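Handout 4: Shared lockers and small bottles
Workplace Storage, evening section

Read this before the practical. Bring it with you, along with a pencil and the blank shelf sheet from last time.

## What this session covers

Most storage problems in a shared workspace are small ones. A bottle gets put down on the nearest ledge, a bag goes on top of another bag, and a key ends up wherever there was a flat spot. This session deals with the personal locker: one door, one or two compartments, and a mix of things that belong to work and things that belong to the person.

We will use the Głowacki method for shelf order. It has two rules.

1. Standing things go on the shelf. Soft things go below it.
2. Small metal things never go loose on a shelf that also holds bottles.

Rule 2 gets broken more than rule 1. A key is easy to hide behind a bottle and easy to knock to the back when a bottle is moved. Use a hook, a magnetic cup or a lidded tin.

## Bottles

Sort bottles by what is in them before you sort them by size. Drinks and shop liquids (cleaner, oil, glue) do not share a shelf, even for an hour. If the label is gone and you can't say what a bottle holds, it goes to the desk at the front to be dealt with there. Do not open it and smell it.

Cap color is a help and nothing more. Brisis, the supply room we order from, uses caps in several colors, and people refill bottles and swap caps all the time. Read the label. Write one if there isn't one: contents, your initials, the month.

Keep bottles upright. A bottle that leans will work its way down, and a screw cap that was closed in a hurry can leak onto whatever is underneath. In a locker that usually means clothes.

Leave a finger's width between bottles so that each one can be lifted straight out. If you have to tip one bottle to reach another, the shelf is too full.
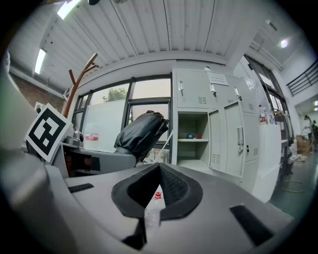
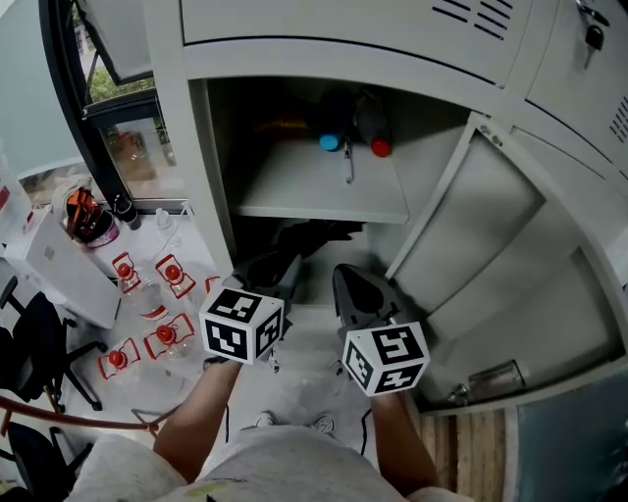
Lorna Baxter wrote back after reading the draft of this handout that she would put the bottles on the bottom and the clothes on the shelf, so a leak has nowhere to go but the floor of the locker. It works, she said, if the locker has a shallow tray in the base and the owner is willing to bend down for a drink. Without a tray she would leave things the usual way round. She also asked that we say something about wiping the shelf, which the draft had left out.

Both points are fair. For the practical, keep to rule 1 so that everyone's results can be compared. If you want to try her arrangement in your own locker, do it afterward and note how it went.

## Soft things

Fold or roll clothing before it goes in. A jacket pushed into the lower compartment takes up the whole space and hides anything under it. Bags go in with the opening facing you. Damp clothing goes on the rack to dry first.

Do not hang straps over the edge of the door. They catch when it closes, and people then force it.

## Doors, vents and locks

- Check that nothing is pressed against the ventilation slots from the inside.
- Open the door all the way while you work.
- Hang an open padlock back on its latch. Don't set it on the shelf.
- Wipe the shelf with a barely wet cloth every time it is emptied, then dry it.

## Practical

Work in pairs. One person empties, the other writes. Change over halfway.

1. Take everything out and put it on the table.
2. Fill in the shelf sheet before you put anything back.
3. Sort bottles by contents. Label any that need it.
4. Wipe and dry the shelf.
5. Return standing things, then soft things.
6. Hang the key.
7. Close the door, open it again, and see if anything has moved.

The labels are Kina, pack number 828. Please use the pencil on them, as ink smears on that stock.

Hand in the shelf sheet at the end. For next time, read the Stakance chapter on shared cupboards, starting on page 186, and skip the part on wall brackets.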